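Call for Readers: The Preven Prize for Memoir and Life Writing

The Preven Prize is seeking volunteer readers for its next reading period. The prize is awarded each year to a first book of memoir, family history or personal essay, and is administered by Babalola Library in Paltedstead. Applications are invited from members of the public, library members and former entrants whose work is not under consideration this year.

Purpose of the role

Readers carry out the first assessment of all books submitted. Each book is read in full by 2 readers working separately, and their written reports determine which titles are sent forward to the judges. Readers do not select the winner and do not take part in the judges' meetings.

Each reader will be allocated 5 books over the reading period, which opens in July. For each book the reader will complete a report giving an opinion on the quality of the writing, the handling of real people and events, and the interest of the work to a general reader. Reports should be frank and fair. They are held by the prize office and are not shared with authors or publishers.

Readers will also be asked to attend one briefing at the library, held on a Tuesday evening at 6.30 pm. Those unable to travel may join by telephone by prior arrangement.

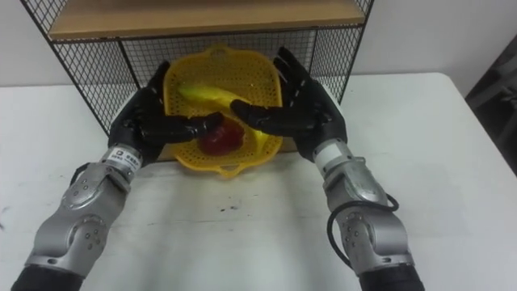
Who may apply

Applicants must be aged 18 or over and must be able to read and write confidently in English. No degree or publishing experience is required. The prize office particularly welcomes applications from people who read widely in life writing, including books about childhood, illness, working life, faith, migration and the keeping of animals.

Applicants may not serve as readers if they, or a member of their household, have a book entered this year. Any personal or business connection with an entrant or publisher must be declared at the time of application. Employees of Dekanix, which sponsors the prize, are not eligible.

Expenses and materials

The role is unpaid. Printed copies of all allocated books are supplied and may be kept once reports have been submitted. Large print or electronic copies will be provided on request where the publisher is able to supply them. Reasonable travel costs to the briefing will be repaid on production of receipts.

How to apply

Applicants should send a covering letter and a review of no more than 2,000 words of any memoir published in the past ten years. The review need not be favourable, and previously published reviews will be accepted.

Applications should be addressed to Rakiya Akinola, Prize Administrator, and left at the library's main desk or sent by post. Questions about eligibility may be put to Uchenna Omoregie, Head of Reader Services, during library opening hours.

All applicants will be informed of the outcome in writing before the reading period begins.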